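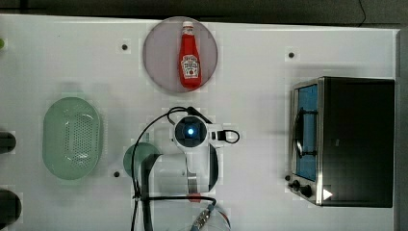
*The white table: ketchup on its plate, mint-green basket off to the left.*

**Udside kitchen meeting, Wednesday, 4:15 p.m.**

There: Nattawut Kaewkla, Archie Baxter, Ivan Hutsuliak, Murdo Pringle (from item 2 on, he was parking) and me, Innes Carnegie, writing it all down again. Archie chaired. Tea was made before we started, so please nobody claim later that we used meeting time for it.

**1. Last time's minutes**

Fine, apart from me spelling Warkov two different ways on one page. It's Warkov, with a k. Nattawut also wanted it noted that he never agreed to take the old drawer liners home, he only said he'd think about it. Noted! They're still in the hall.

Left over from January: the shelf order is in (see item 5), the cupboard labels are done except the bottom row, and the tap still hasn't been looked at. Archie will call about the tap.

**2. The white table**

This took up most of the hour. We all like having the table, and I think we all have a different idea of what it's for. Ivan would keep a basic set on it the whole time, so you can walk up and get going with a plate, a bowl, something to drink from and the food items. Murdo came in halfway through that and said he'd clear everything back to the cupboards at the end of every day, and then we had to go back to the beginning so he could hear what he was disagreeing with.

We went back and forth for a good while. Where we ended up:

- The basic set stays out Monday to Friday and goes back in the cupboards for the weekend.
- The ketchup bottle lives on a plate or a tray. I asked which one and got three answers, so either will do, as long as it isn't straight on the tabletop.
- The mint-green basket stays over on the left. Archie had it down in the list as a colander and Ivan calls it a basket, and we're going with basket so that we can all find it in the list. (Archie would like it recorded that it has holes.)
- Anything that doesn't have a spot by the end of the day goes in the blue crate by the door and gets sorted by whoever opens up.

Ivan is going to write out the basic set on one page. Handwritten is fine. Please use the thick pen, Ivan, I can't read the thin one from where I stand.

**3. Small things and where they end up**

Nattawut brought this one. His point was that the big pieces look after themselves and it's the small stuff that wanders off, and he's right, I found a teaspoon in the recycling paper last week. He'd like a lidded box for the little things with a divider down the middle, food on one side and everything else on the other.

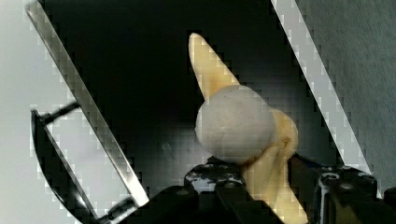 *Close-up: the white ball in front of something pale yellow.*

There was a long chat about whether the white ball counts as food or as everything else. Murdo said food. I said everything else. Archie said could we please vote, so we did, and it's going in with everything else, three to two. Murdo took it well.

Nattawut will get the box. He has one at home that might be deep enough, and if it isn't, he can spend up to what's left in the petty cash tin without coming back to us first.

**4. The list**

Ivan has been through the cupboards with the Umer sheet and we now have 121 things written down, up from whatever it was before, when half of it was only in Archie's head. Well done Ivan! It took him two afternoons, and he says the top cupboard on the window side was the worst of it because lids had been put away inside other lids.

A few things came up from the list. We've got plenty of plates and there's no need for any more, so if you see a nice one in a sale, please walk on. Saucepans are a different story. Murdo would like one more of the small size, Nattawut says the small one we have hardly gets used, and neither of them had brought anything to back it up, so that's carried over to the next meeting.
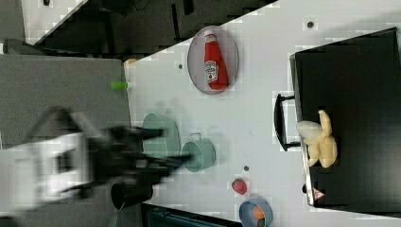

Then we got onto colors, which wasn't on the agenda at all. The list has teal, teal-green, mint, mint-green and (once) "sort of sea." Ivan did the first half on one day and the second half on another and the light was different, he says. I offered to go through and make them match, mostly because I can't stand "sort of sea," although Archie is very fond of it. I'll do it before the next meeting and send the sheet around.

Also from the list: some entries have a cupboard number and some don't. If you put something away and the entry is blank, fill it in while you're there. It takes no time.

**5. Money**

Short item, for once. The shelves from Warkov came to 365, delivery included. That brings us to 1,323 spent since we started on the kitchen, and we have 300 set aside for the rest of it. Archie asked whether that's enough to do the bottom cupboards as well. It is if we do the hinges ourselves. Murdo has done hinges. Murdo went a bit quiet, and then he said all right.

Receipts in the envelope, please, and write on the back what it was for. I had one that just said "bits."

**6. Setting out for the cooking afternoon**

Nattawut wants to try a proper layout on the white table beforehand so that we aren't all reaching over each other. He'd put the food in the middle, mugs together, bowl toward the front, and leave the right-hand side to the big black one with the handle.
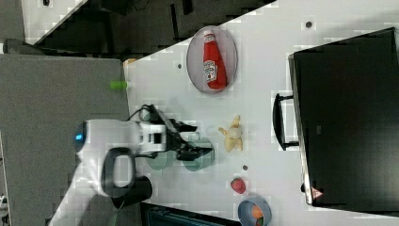

*Banana, strawberry, light blue bowl, and the teal-green mugs.*

I liked it. Ivan would move the mugs farther from the fruit. Archie wondered if the bowl is too close to the front and somebody's sleeve will catch it, and we talked about sleeves for longer than I'd like to admit. Agreed to go with Nattawut's layout and shift the bowl back a little.

Murdo asked whether we could have the banana and strawberry on a plate. No strong feelings either way. He can do it if he wants to.

**7. Anything else**

- The hall light is flickering again. Ivan has a spare bulb.
- Archie is away for the next meeting, so Nattawut will chair.
- Drawer liners: see item 1. Still in the hall.

**To do**

| Who | What |
|---|---|
| Archie | Call about the tap |
| Ivan | Basic set on one page (thick pen), bulb |
| Nattawut | Lidded box, chair next time |
| Murdo | Hinges, bottom cupboards |
| Innes | Colors in the list, bottom row of labels |

We finished at 5:25. Next meeting is same time, same room, and it's Murdo's turn to bring the milk.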